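The Slow Return of the Pen Pal

I got my first real letter in nine years last spring, and I stood in the hallway with my coat still on and read it three times. It was from Declan Fothergill, who I'd met exactly once, at a wedding, and who had promised over cake that he'd write. People say that kind of thing at weddings! But there it was, two pages in green ink, mostly about his tomatoes and a feud over a parking spot.

So I wrote back. And then I got a little carried away, and now I have 5 regular pen pals and a stamp habit my husband would like to discuss.

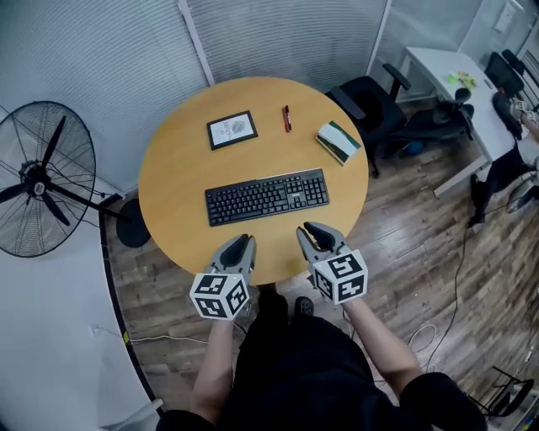
CAKTHORPE, August

I came up here to meet the people behind Skundevis, a letter-swapping club that started with 15 members and has 1,413 on its books now. It runs out of the upstairs of an old feed store, and you can smell the oats on the stairs. Members fill out a card with what they like to talk about (birds, bad knees, baking, the Civil War) and somebody matches them by hand. There's no app. You wait, and one day there's an envelope.

Đức Diệp does most of the matching. He told me the best pairs hardly ever look good on paper. He once put a retired trucker together with a harp teacher because they'd both written "soup" on their cards, and those two are still going, with recipes folded in every time. He keeps a shoebox of thank-you notes under his desk and let me dig through it for most of an afternoon, which was the happiest I've been at work in ages.
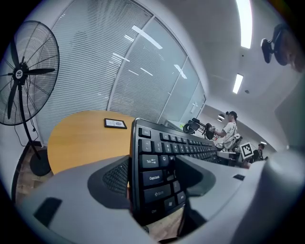 My own handwriting is terrible, I should say, and it was what kept me from writing for years. I worried about it all the way up on the bus. Đức waved that off and said plenty of members type theirs, and I felt a whole lot better. I do miss some things about typing. Press Caps Lock on a black keyboard like that one, hit Q and W, and you get a Q and a W that anybody can read, while my handwritten Q has been taken for a 2, a G and once a duck. Declan says he reads my letters out loud to his sister and they vote on the hard words.

What I hadn't expected was how much I'd save up. I'll be in line at the pharmacy and some guy will be arguing about a coupon, and I think, oh, that's going in the letter to Hebden. (My Hebden friend loves an argument.) A text would've used it up in ten seconds.

Stamps are the real cost. I buy the pretty ones, and I've gone over to Ukeo paper, a cream sheet with a bit of tooth to it that makes even my Qs look like I meant them. I owe three people letters right now, and one of them asked me a question about gravy back in the spring.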